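Monday, Left Gripper

So Coralie Ashby handed me the pair of grippers at nine in the morning and said the left one was drifting, and could I please have it sorted before Rhys got in. I'd been at Lowther since July. I'd fixed exactly 2 of these, and one of them was a cable!

I checked the marker panel first, because Rhys always blames the marker panel. Then I sat down at the vanity and tried the drawer.

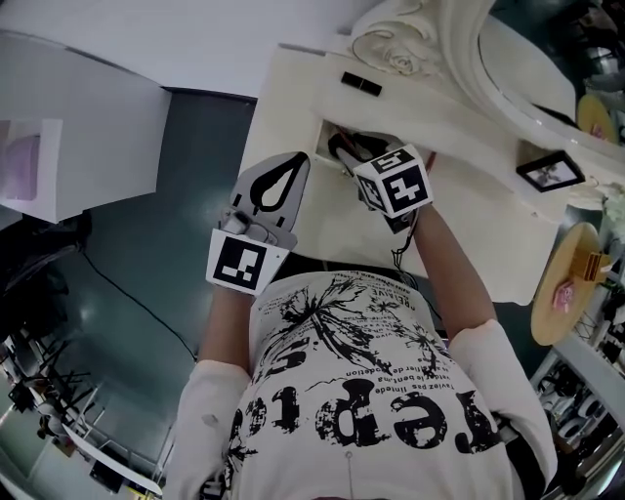
After Lunch

Rhys Lockyer came in chewing a bagel. "It's the pads," he said, from the door. (It's never the panel when I've checked the panel.)

"It's 118 cycles since I changed the pads."

"Bralitz pads or Allis pads?"

I had to go look at the box. Bralitz, good for 3000, it said, and I read that out louder than I needed to.

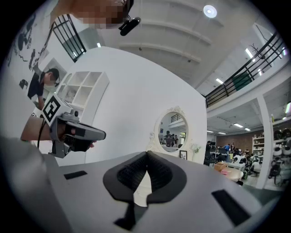
Filed under: Workshop Stories

Coralie took it off me, squeezed the trigger once and handed it back. "Screw," she said, and went to find her coffee.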